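Plodora Quiet Desk Fan, three weeks in
Posted 3/14/24 by Terence Horrocks
Rating: 3 out of 5

My office is a converted box room with one window, painted shut by a previous owner who evidently feared July. I fix up old desktops in there, and so a fan matters to me more than it might to you. The Plodora replaced a Flomard that had started to sound like a goose in a drainpipe.

It has four speeds. The first is a rumor. The second and third are pleasant, and quiet enough that I can hear my neighbor's radio, so thanks for that. The fourth takes paper off the desk and puts it behind the bookcase.
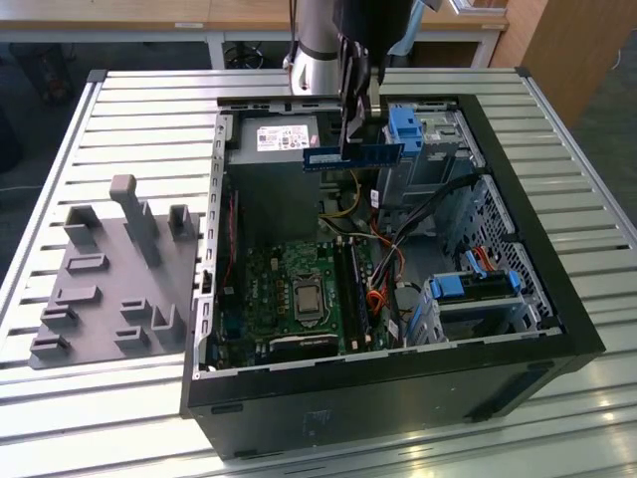 An old Dell tower on its side, memory slots still empty.

Assembly took seven minutes, three of them spent on the grille clips, which open only for people with no fingernails left to lose. The base is heavy and stays put. The cord is short — plan your room around it. There's a timer too, with a beep at the end loud enough to wake whoever the fan put to sleep.

Cleaning is easy once the grille is off, though see above about the clips. I'd still buy it over the Brilow, which costs more and tilts only down, at your knees. If you can find the Petrenko on sale, get that one and keep your nails.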